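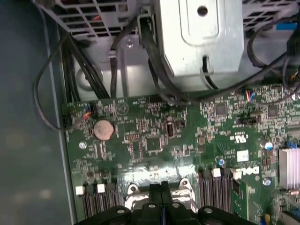
Coin-cell battery and cables inside the open case

Prirnidby Computer Reuse Group
Minutes, Thursday, November 2, 2023
Chair: Dorothy Greenwood. Apologies from Bloxham.

1. Minutes of the last meeting agreed.

2. Stock. Camen have offered 20 towers, collection from Mamstead. Accepted.
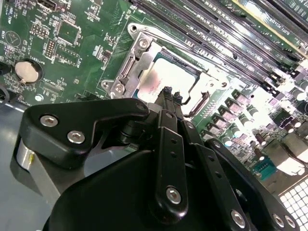
3. Parts budget stands at 185 pounds. Batteries and thermal paste to come out of this. Members asked which screws to leave alone when changing a battery. DG said the ones by the processor socket hold its metal frame and should stay put. Labelled bags to be bought for the rest. 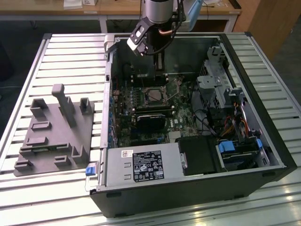
4. Storage. Drives to be kept apart from cases. Shelf limit is 10 towers, remainder to stay at Mamstead until January. 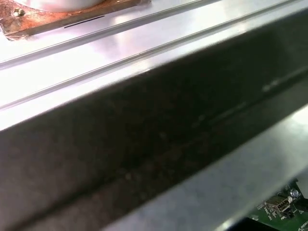 Grooved metal panel and corroded plate

5. AOB. None.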